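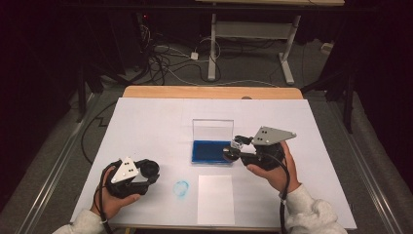 The question passed on from the Petine bench was whether we should give up on pads altogether and go over to self-inking stamps, as the blue comes out paler every week and they are tired of stamping the same card twice.

29 Jan 2025

Not ready to give up on pads yet. Notes so far.

The faint ring on the white board is the kind of mark they mean. Round outline present, blue very light. I would not pass that on a delivery card. The board stays under the work either way, it saves the table.

Re-inked the old Didavent pad before lunch and left it 100 minutes with the lid closed. First print too heavy, blobs on the lower side of the ring. Second and third good. By the tenth it was fine on smooth paper and weak on the Brikilgate card, which has a coating - I think the card is half the problem. Try uncoated stock before ordering anything.

Other points:

Lid down between batches. The pad dries along the hinge side first.
Press straight down, hold, lift straight up. Rocking the stamp gives a double edge.
One sheet of paper under the card if the board has ink on it. Change the sheet when the back of a card picks up blue.

Stock: 335 cards left from the October box, enough for the Rácz order (134) and a rerun if the first lot smudges. Ink bottle is down to the last third.

Still to do: wipe the board with alcohol, and find out if the self-inking kind comes in the same ring size. If it doesn't, we stay with the pad.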